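Clerlow Football Forum > Club Talk > Brillbridge friendly and the Meletti question

touchline_tom
3 August 2018
Well folks, I made it over to Brillbridge for the last friendly before the season opens, and I'm so glad I did, even with the drive home in the rain. We lost 2-1, but please don't let the score fool you, because for an hour we played some of the nicest soccer I've seen from a Clerlow side since I started going with my dad. Meletti dropped in between the center backs, picked up the ball and just kept finding people. The attendance was given as 799, and I'd guess 300 of those were ours (we certainly sang like it!). My worry is who plays up front. Sleiman had two good chances and put both of them over the bar. Would you start him next week?

northend_nell
Lovely write-up, Tom, thank you, I was stuck at work and refreshing my phone all evening. I'd start Sleiman without a second thought. He got 6 goals after he came back in May, and a couple of misses in a friendly don't bother me one bit. What bothers me is Meletti playing that deep. He's our best passer near the box, and it seems a shame to have him taking the ball off the keeper's toes.

oldscarf
Have to disagree with you there, Nell, and I say that with affection because you're usually right. When Meletti plays higher up he gets kicked all afternoon and drifts out of the game. Sitting deep he has time to lift his head. I do think we need legs next to him, though. Both of Brillbridge's goals came straight through the middle after we lost the ball, and he was never going to catch anybody.

touchline_tom
I hear you both. The second goal was a bad one, a loose throw-in and then three passes and it was in our net. Maybe they swap it around, Meletti deep at home and higher up away? I've seen him 112 times now, according to my little notebook, and I still couldn't tell you his best position.

northend_nell
You and that notebook! Fine, I'll give you deep at home, but if we're a goal down at the break I want him pushed forward and I'll be yelling it from the north end.

oldscarf
I'll probably hear you from my seat. Kickoff is at three, by the way, and the gates on the river side open early if anyone wants to get a pie before the line gets silly. I'll be by the flagpole as usual, come and say hello.
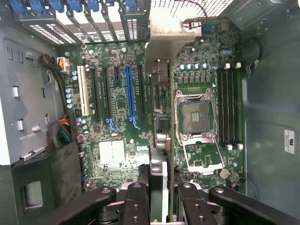
cornerflag_kit
I was at Brillbridge too and I'm with Nell on Sleiman, he has to start. His movement was pulling their back line all over the place, and the first of those chances came from a run he made himself. Give him a few games and the goals will come. Save me a spot by the flagpole, please!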